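Wutance board gets second production run, new firmware

Oct 13, 2022

The Wutance, a build-it-yourself 8-bit game console sold as a bare board and a bag of parts, is going into a second production run. Terkadell, the two-person shop behind it, opened orders this morning for 548 kits. The first run sold out in September.

The new board is revision C. It moves the cartridge slot 3 mm away from the audio jack, which on the old layout could foul a thick plug. The crystal is now soldered at the factory. Everything else is still through-hole and should take an evening to put together.

Firmware 30 ships on the new boards and can be loaded onto old ones. It adds a second sprite layer and fixes the bug that wiped saved scores when a game wrote to the last page of EEPROM. Owners of first-run boards will need an ISP programmer for the update, as the old bootloader can't overwrite itself. Terkadell says to read back the fuse settings and write them down before starting.
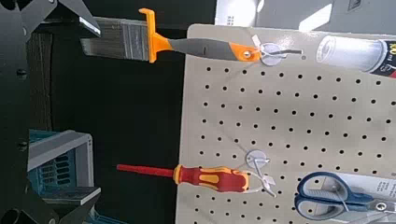

Games and tools

Bassey, the tile editor most Wutance authors use, has been updated to match. It exports both sprite layers and warns when a map won't fit in flash. Projects saved in the old format open without conversion, but can't be saved back to it.

Adstead, the side-scroller that came on the first demo cartridge, is being rewritten for the new firmware. The source is up now with the first four levels playable. The music player takes up more room than planned, and the author has cut the title tune to make space.

The user forum passed 3793 registered members last week. A thread there lists which programmers are known to work with the board, along with the command lines for each.

Kits ship in the order they were paid for. There is no preorder list for a third run.

Comments (4)

padlock_88: Does the rev C board still fit the old printed case? I have two of them sitting here.

snowmelt: @padlock_88 the mounting holes are the same but you have to file the cartridge opening wider on one side.

tvout: Updated mine last night with a cheap USB programmer. Had to slow the clock down before it would verify. Sprites look good.

gritbin: Any word on PAL? The colors are still off on my set with 30.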